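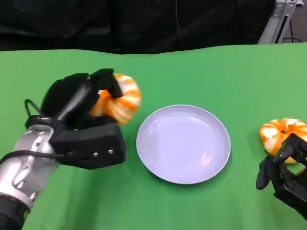 Search Bradeck Home Notes Type and hit enter

What I do with old campaign yard signs

We live on the corner of Etell Road, so every election season we end up with signs. Some of them I asked for, some of them my neighbors asked me to take, and after the vote they all land in my garage. Last time I finally got tired of tripping over them and started using them up, and now I'm the person who drives around on Saturday asking people if they're done with theirs (ask first, always, and don't touch a sign while the race is still on!).

First thing, pull the wire legs out before you do anything else. Grab the sign low, close to the wire, and wiggle it side to side. If it's been out in the rain for weeks the wire may be rusted in there, so a squirt of dish soap and water down the channels helps. Wear gloves. I skipped the gloves once and had rust under my nails for days.

The wires are the best part if you garden. I push them in along the pea row and run string between them, and two of them shoved in crossways will hold up a floppy peony just fine. Put a cork or a bit of tape on any end that sticks up, especially at eye height for kids or dogs.

Now the plastic. The common kind is corrugated, same idea as a cardboard box, and you can cut it with a regular utility knife and a metal ruler. If you only want a fold, score one side along the channel and bend away from the cut. Go slow on cuts across the channels or the blade wanders.

Things I've made that lasted:

Drawer dividers for the junk drawer. Cut slots halfway through each strip and slide them together.

A kneeling pad, two signs stacked with an old towel in between and duct tape all around the edge.

Drip mats for under the car and under the paint cans. They slide around, so tape them down.

A liner for the trunk. Four signs taped on the back side, and mulch bags no longer wreck my carpet.

Plant labels. Cut strips, use a paint pen, and forget regular marker, it fades by June.

If you don't want to look at a candidate's face every time you open a drawer (I sure don't, and I voted for some of them), you can paint over it. Wash the sign, scuff it with fine sandpaper and use a spray paint made for plastic. Two thin coats beat one fat one. Or just turn the printed side down, if yours are printed on one side only.

Keep them away from the grill and the wood stove, and please don't burn the leftovers. Our curbside bin doesn't take this plastic, and yours may not either, so call before you toss in a stack. I also keep 12 clean ones flat behind the freezer for garage sales. Painted white with big black letters, they're better than anything I can buy, and they survive a wet morning.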